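Where Do the Things Go? Rearranging the Shared Workroom at Dirnwood

Project report by Drita Bošković and Krešimir Zupan
Project advisor: Mirjana Stoyanova

1. How we got started

We should say right away that neither of us came into this course thinking we would spend most of a term on desks. Our first proposal was about lighting in student housing, and it was a perfectly fine proposal, but every time we sat down in the shared workroom on the second floor to write it, we ended up talking about the workroom. Where were the scissors? Why was the good chair always by the door, with its back to everybody? Why did the two of us, who are both reasonably polite people, keep setting our bags down on somebody else's half-finished project? After two weeks of this Mirjana Stoyanova told us, kindly, that we clearly had a topic already and should stop pretending otherwise.

So this is a report about one room and how people use it. The room is open to everyone in the design and engineering programs at Dirnwood, it is reached with the code for door 304, and it serves as an office, a lab bench, a lunch spot (against the rules) and a place to wait for the bus when it rains.

2. What we wanted to find out

We had two questions. The first was how people choose where to sit when they have the whole room to pick from. The second was what happens to the things they put down, and especially the things they leave behind when they go home.

We had a third question about noise, which we dropped. Krešimir still thinks we should have kept it, and he may be right, but we had no good way of measuring it and the phone app we tried gave us a different answer every time somebody touched the table it was lying on.

3. How we worked

We sat in the room for 13 sessions, mostly late mornings, with one long one on a Wednesday that ran until the building closed. Each session lasted 90 minutes except for that one. We took turns, one of us drawing little maps of the room on grid paper and the other writing down what people did. We also talked with anybody who had time, and we want to thank Viorica Bošković (yes, they are sisters, and no, Drita didn't write down her answers) and Krešimir Ivanov, who uses the room more than anyone we met and let us ask him the same questions three separate times.

Having two Krešimirs in one project caused more confusion in our notes than we expected. In this report "Krešimir" always means Zupan, and the other one gets his full name.

4. The desks

The room divides itself pretty naturally into desks for sitting at and tables for working on. The desks have the computers, and the tables are supposed to be kept free for whatever needs spreading out. What we noticed almost at once was that people treat the two kinds of surface very differently. A desk becomes yours the minute you sit down. You move the lamp, you push a stack of papers to one side, you park your box at the end, and for the next few hours nobody would dream of touching any of it. A table seems to belong to everyone, and so people put things down on it with much less thought.

Viorica told us she always goes for a desk near the window, even on bright days when she has to squint a little, "because then at least I know what time it is." Three other people said something close to this in their own words. We had guessed that glare would be a bigger complaint than it was. People grumbled about it, certainly, and then they sat down in the same seat the next morning anyway.

The other thing people like is a screen that faces away from the middle of the room. We had some long conversations about why this should be, since hardly anyone in there is doing anything secret, and the best explanation we got was simply that it is easier to think when you can't feel people reading over your shoulder as they walk past. We both recognized that feeling!

5. The tables

Here our maps turned out to be really useful. When we laid them next to each other, we could see that things gather at the sides and corners of a table and that the middle stays open the longest. Somebody sets down a flat thing near the edge, the next person sees that spot as the place where things are set down, and a second item ends up partly on top of the first. We started calling this "the lean," and by the end of the term we were seeing it in our own kitchens. 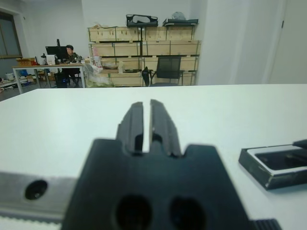 The trouble with the lean is that it grows so politely. Each person adds one small item and takes up almost no space, and nobody feels they have made a mess. Krešimir Ivanov said he had stopped noticing it until we asked, and then spent the rest of the session straightening up while we tried to take notes on him behaving normally.

6. What we tried

For the last four sessions we put two shallow bins on the shelf by the door, one marked "coming back today" and one marked "please find my owner." We bought them with our own money from Vurka, and we would choose deeper ones another time. We also turned one desk so the person at it faces into the room with the screen between them and everyone else.

The turned desk was a success from the first morning. It was taken in every session after that, once by somebody who had been sitting at the far end and picked up all her things to move. The bins were a more mixed story. "Please find my owner" filled up quickly and did some good, including returning a calculator to a very happy first-year student. "Coming back today" was hardly used, and the people we asked said that if they were coming back today, they would just leave it on the table.

7. What we would do differently

We would start drawing maps in the first week. We would also visit in the evening more, as our one late session looked so unlike the others that we didn't feel comfortable saying much about it here. And we would ask Mirjana about the furniture before moving any, which she has asked us to mention.

Our grid paper maps are in the folder at the back of the workroom shelf, and anyone who wants to carry the project on is welcome to them. The turned desk is staying where it is through January, and after that the room's users will be asked whether they want to keep it.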